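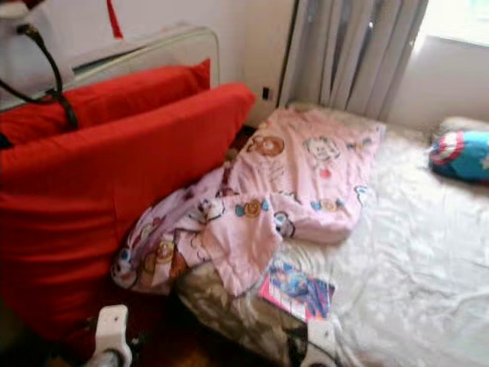
Brenon plug-in energy monitor: two months on

Posted by Ariel Villanueva, Oct 16, 2022

I bought the Brenon in a bit of a temper, if I'm truthful. Our supplier had written to say the monthly payment was going up again, and the letter had one of those cheerful leaflets tucked in with it about turning things off at the wall. I wanted to know which things. We've lived in this house long enough to collect a second freezer, a dehumidifier, a tumble dryer that groans and more chargers than people, and I hadn't the faintest idea what any of them cost to run.

So, the Brenon. It's a chunky white plug with a socket on the front and a little grey screen above it. You put it in the wall, plug your appliance into it, and it shows you the watts being used there and then. Leave it alone and it adds up the units (kilowatt-hours, as on your bill) until you clear it. You can type in the price you pay per unit and it will give you the cost in pounds and pence, which I'd recommend doing straight away, as my eyes glaze over at kilowatt-hours and I suspect yours might too.

There is no app. I know some people will stop reading at this point, but for me it was the reason for choosing it over the Stindolum, which my brother-in-law has and which wants your email address, your wifi password and permission to know where you are. The Stindolum does draw lovely graphs, I'll give it that. He sent me one of his kettle.

Setting up took longer than it should have. There are four buttons, all tiny, and the instruction sheet is printed in the sort of type you find on the back of a medicine packet. To set the price you hold down COST until the numbers blink, then use UP to move through them, and if you go past the one you want you have to go all the way round again. I did this twice and said something I shouldn't have. Once it's in, though, it stays in. There's a small battery inside which remembers your settings when you move the plug from room to room, and mine hasn't forgotten anything yet.

Now for the fun part! I went round the house like a woman possessed. The television on standby was using so little that I felt I owed it an apology after years of getting up to switch it off. The broadband box was modest as well. The old freezer in the garage was another matter. I left the Brenon on it for a full week and then on the kitchen one for a full week, and the garage one had used more than double, for the sake of some bread rolls and a bag of gooseberries. We've emptied it and it's going at the next council collection. The dehumidifier was dearer than I'd hoped and cheaper than my husband had been claiming, so we both went quiet about that.

A few grumbles. The screen has no light behind it, so with a socket behind the sofa you're lying on the carpet with a torch. It's also wide enough to block the switch on the neighbouring socket, and on a double socket I could only get it into the right-hand side. A short lead between the plug and the screen would have solved both problems. I'd also like a beep or some sort of sign when it's been overloaded. The sheet says not to run anything above 2000 watts through it for long spells, so I haven't tried the oven or the big fan heater, and please do check your own before you plug it in. Our kettle is over that, so I'm afraid I have no kettle graph to send back.

As for accuracy, I'm no engineer, but I tried it with an old 100 watt bulb in a table lamp and it settled just a whisker under, which seemed fair. It jumps about a bit on very small things like phone chargers and I wouldn't rely on it for those.

I ordered mine from Kandpal, who were quick and packed it well, and I've seen it at Nondero too, where it was up to 8 pounds cheaper depending on the week, so have a look at both. You get a 2 year guarantee either way as long as you keep the receipt.

Would I buy it again? Yes, I would. It won't lower your bill sitting in the wall, of course, and once you've been round the house it will probably go in a drawer for a while. Mine is coming back out in December when the electric blankets go on and the lights go up, and in the meantime it's been lent to my mother, who is convinced it's her doorbell.

Four stars. It would have been five with a light on the screen.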